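五月 工作台笔记

上午把积木那一套重新理了一遍。原来装积木的盒子盖不严,换成了 Stubbs 的浅盘,盘底垫一层毛毡,拿取时声音小很多。旧盒子先留着装螺丝,放在货架最下层。

木板的事:长条拼的浅色板,平放在蓝色孔板台面上用。Faustino Ayala 上次提过板子会走位,今天用钢尺量了,左右两端到台边差 2 毫米,重新对齐以后又量了一次,没差了。板面拿 200 目砂纸顺着木纹轻轻带了一遍,主要处理右侧的毛刺,没有上油。上油之后塑料块容易打滑,Jiltitz 那批板子就是这样,后来又花半天擦掉,不想再来一次。

积木表面有细纹,缝里容易积灰。用软毛牙刷加温水刷,不用酒精。Clistia 的清洁剂试过一回,味道大,晾了一个下午还有,瓶子已经放回柜子,标签上写了“勿用于塑料”。刷完摊在毛巾上阴干,不要放窗台。
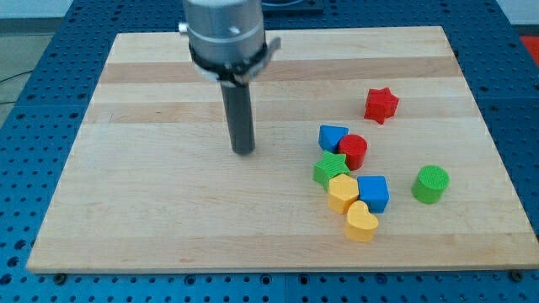 星形的块要不要和别的块分开放?

分开放比较好。星形的角多,堆在一起容易卡住别的块,拿的时候会带倒旁边的。摆板时也给它留宽一点的空,别的块可以靠得近些。

下午 4 点多试了两种摆法。第一种排成一行,看着整齐,但伸手取中间的块时老是碰到邻近的。第二种散着放,块与块之间朝向随意,取起来顺手,收的时候慢一点。暂定用第二种,左半边留出来不放东西。

孔板台面的孔里有木屑,砂完板子才发现。吸尘器的扁嘴吸不干净,换圆刷头可以。以后打磨先把板子搬到外间再弄,不在台上做。

待办:
毛毡不够,再裁 16 厘米宽的一条
问 Idusura 那边备用木板什么时候到,要同样厚度的,13 毫米
砂纸用完了,补一包
浅盘侧面贴标签,字写大一点

Faustino 看完这页在旁边补一句摆法的意见,没意见就照这个继续。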